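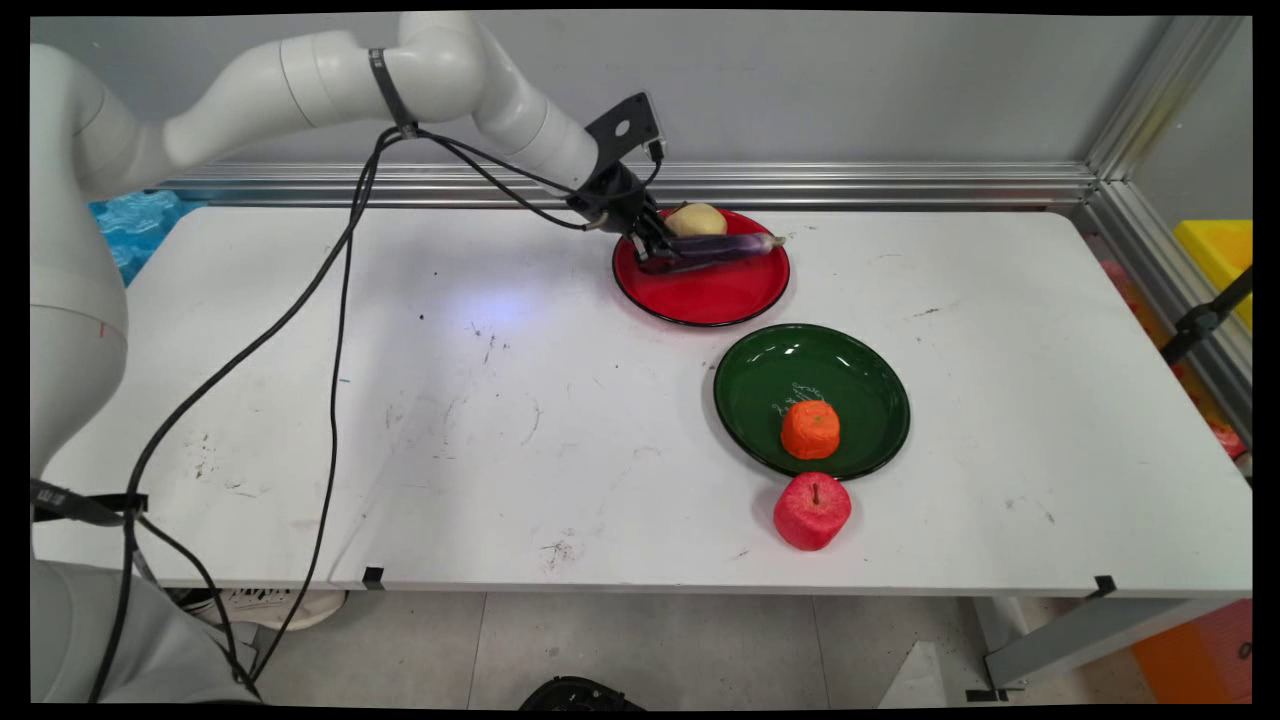 Arm stops in the middle of a pick and then the gripper opens by itself
Board: Faults and Troubleshooting

thang_dinh
Hello everyone. My name is Thắng Đinh and I look after the tabletop cell in our lab in Sindville. English is my second language, so please ask if something is not clear.

Our task is a simple one. The arm takes vegetables and fruit from one plate and puts them on another plate, green or red, according to the instruction. We wanted 100 complete runs before the end of June. On run 64 the arm was carrying the eggplant from the red plate to the green one when it made a protective stop. I was expecting this could happen sometimes. What I was not expecting is that a moment later the gripper opened by itself and the eggplant fell on the rim of the plate and rolled on the table.

Since then the stop has come back on other runs. On the worst afternoon we had up to four in one hour. The gripper does not open every time, but it opens often enough that I do not trust it.

The setup: six-axis arm, Ruvov two-finger gripper, Evthorpe controller. The gripper cable and the camera cable go together along the upper link, held with a strap, and then hang down to the front of the table. The log says "joint 5 torque deviation" and then "tool communication lost". Speed is 30 percent of maximum.

What I tried already:
- restarted the controller
- did the payload calibration again with the gripper and bracket
- cleaned the finger pads
- changed the power supply of the gripper for a spare one

No change. Has somebody seen those two messages together?

boltcutter
Torque deviation on a wrist joint at low speed is nearly always the payload centre of mass. You say you did the calibration again, but did you do it with the cables attached the way they are when you run? If you took them off the strap for the calibration, the numbers are for a different tool.

marnie_k
I would look at the order of the messages first. Is the torque message always before the communication message, or are they sometimes the other way around?

thang_dinh
@boltcutter - the cables were attached, but I did the calibration near the home position. The arm did not reach to the back of the table.

@marnie_k - I checked all the logs this morning. Torque is always first. The communication message follows in less than a second, except on the stops where the gripper stays closed. On those stops it is not there at all.

marnie_k
Then I think you have one fault and not two. Something is pulling. The pull loads joint 5, the controller sees a torque it cannot explain and stops the arm. If the pull is hard enough, it also moves the connector at the gripper and you lose the tool. How much slack is there between the strap and the wrist when the arm is at the back of the table?

boltcutter
Sorry, I don't agree. A signal cable can't pull hard enough to trip a torque limit on an arm of that size. I have had far heavier bundles on a welding cell and never saw it. Payload model, or a bad brake on joint 5. I would ring the supplier before I spent a day on cable ties.

pelican_hd
Welding arms have very different limits from the small collaborative ones. The small ones can stop if you lean on them with a hand. A cable caught under something is not very different from a hand.

Has anyone asked why the gripper opens when it loses communication? That would worry me more than the stop. With an eggplant it is a mess to pick up. With something heavy, it is somebody's foot.

thang_dinh
@pelican_hd I agree with you, and I was too slow to see it. We have people beside the table during the runs to put the objects back. I have now made a rule that nobody reaches over the table until the arm is stopped and the enable is off. It makes each reset longer and I had two complaints on the first day, but I will keep it.

About the slack: I moved the arm by hand to every position in the program. Over the green plate the cables hang freely. At the far side of the red plate, with the wrist turned down, the part between the strap and the gripper becomes quite tight. When I rotate the wrist to match an object that is lying diagonally, it becomes more tight.
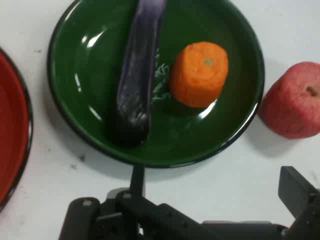 I also went through the wrist camera recordings from the failed runs, because they have a time stamp and the log has one too. In three of them the picture shakes shortly before the stop, while the gripper is still closed. For me this is evidence for the cable. A brake problem, I think, would not shake the camera before the torque changes, but please correct me if I am wrong.

One more detail. The stops happen with the eggplant and almost never with the potato or the carrot. First I believed it was the length of the eggplant, that it was touching the rim. Now I think it is the angle. For the potato the wrist hardly turns.

boltcutter
OK, the wrist angle is a fair point. But a long object held off its centre also gives you a moment on the wrist that the short ones don't. You can't separate those two from what you have posted. Run the same path with the gripper closed on nothing. If it still stops, I'll believe in the cable.

marnie_k
Good test. Do it at the same speed, and turn the wrist to the same angle.

thang_dinh
I did the test on Monday. Empty gripper, same path, same angle, same speed. It stopped on the second attempt, with both messages, and the gripper opened.

Then I loosened the strap, gave more cable toward the wrist, and closed the strap again. I ran the path until lunch and there was no stop.

boltcutter
Fair enough, cable it is. I would still recheck the payload now that you've moved the bundle.

lowtide
Coming in from the side here. We had the same gripper on a packing trial. Please don't only loosen the strap. A strap slides on a smooth casing, and after a few days you have the same tight section again. We put a line of tape next to it to see if it had moved, and it had. Also look at the connector. If it has been pulled many times, the little latch may be worn even if the cable is fine.

And watch the other end. If you give slack at the wrist, the loop can come down low enough to drag over the table and catch on a plate or on a clip at the table edge.

thang_dinh
@lowtide thank you, this was useful. The latch on our connector is worn on one side. I can lift it with a fingernail. I have ordered a new cable, and meanwhile I made a small clamp so that the force goes to the bracket and does not go to the connector.

You are also right about the loop. With the new slack it touches the table when the arm is low. I will try a shorter loop with a second strap closer to the wrist.

pelican_hd
And the opening? You have fixed why it loses communication, you haven't fixed what it does when it does.

thang_dinh
Yes, this is the part I am still not satisfied with. In the settings of the Ruvov gripper there is a field for the action on lost connection, with "open", "hold" and "release power". Ours was on "open". I asked in the lab and no one remembers choosing it. I changed it to "hold".

marnie_k
I'm not sure "hold" is right for you. If a person's finger is between the fingers of the gripper when it drops out, you want it to let go. There was a long argument about exactly this in the old Uchida thread on this board and I came out of it on the side of "release power".

pelican_hd
I came out of the same thread on the other side. What does the gripper do when the power is released, does it go slack or is there a spring? Test it with something in the fingers before you decide.

thang_dinh
There is no spring that I can find. With the power released, the fingers stay where they are and I can push them apart by hand, with some effort. The eggplant stayed in the gripper when I tried it, and so did the tangerine. I did not try with anything heavy, as we have nothing heavy in this task.

So for now I choose "release power", and I wrote it on the sheet at the controller together with the date and my name, so the next person can see that it was a decision. The payload calibration is done again too, @boltcutter, this time also at the back of the table. The difference from the old value was small.

I will start the count again from run 64 when the new cable is here, and report if the stop returns.

lowtide
Put the tape line on both straps.

thang_dinh
Already done, in yellow.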